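Sturix Handgreifer im Waschraum-Service: zwei Monate im Betrieb

7. März 2020

Wer wie wir Waschplätze in Büros und Praxen betreut, kennt das Problem: Die Handgriffe sind klein, aber sie hören nie auf. Seife hinlegen, Spender zurechtrücken, Fläschchen aufstellen, nächster Platz. Seit Januar arbeiten wir bei Nair mit dem Sturix-Paar, also 2 Greifern, die man in den Händen führt und deren Bewegungen später dem Serviceroboter von Grodance als Vorlage dienen. Und ich muss sagen: Ich bin begeistert!

Das Gewicht ist angenehm, die Finger schließen weich, und nach einer halben Stunde denkt man kaum noch darüber nach. Ein feuchtes Stück Seife aus der Schale zu heben, war für mich der Härtetest. Mit unserem alten Modell von Plutton flutschte es jedes zweite Mal weg, mit dem Sturix klappt es fast immer (man muss nur etwas flacher ansetzen). Auch Pumpspender gehen gut, solange sie nicht randvoll sind. Schwierig bleiben dünne, glatte Sachen wie Zahnbürsten, da rutscht mir immer noch einiges durch.

Interessanter finde ich fast, was sich im Team getan hat. Anfangs war die Stimmung mäßig – verständlich, wenn man hört, dass eine Maschine die eigene Arbeit lernen soll. Valdir Sales, unser Schichtleiter, hat deshalb durchgesetzt, dass nur vormacht, wer das möchte, und dass die Stunden voll bezahlt werden. Inzwischen wird in der Pause diskutiert, in welcher Reihenfolge man eine Ablage am besten aufräumt, und die Kollegen mit zwanzig Jahren Erfahrung sind plötzlich die gefragtesten Leute im Haus. Gestrichen wurde bisher keine Stelle. Ob das so bleibt, weiß ich nicht, zugesagt ist es uns bis Mai nächsten Jahres.

Zum Preis: Das Paar kostete uns 2192 Euro, mit Koffer und Ersatzfingern wären es 2779 gewesen. Die Ersatzfinger würde ich heute gleich mitnehmen, denn die Polster nutzen sich ab. Bei uns waren sie nach knapp 600 Durchgängen fällig. Die Anleitung ist leider nur auf Englisch und ziemlich knapp, und die Unterarme merkt man nach einer langen Schicht schon – wir wechseln jetzt stündlich durch, damit geht es gut.

Von mir eine klare Empfehlung, auch für kleinere Betriebe. Den Langzeitbericht zu den Polstern reiche ich im Mai nach.
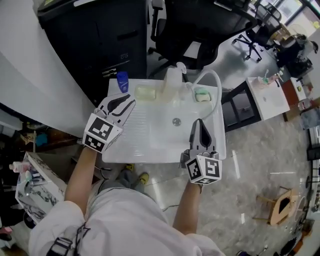
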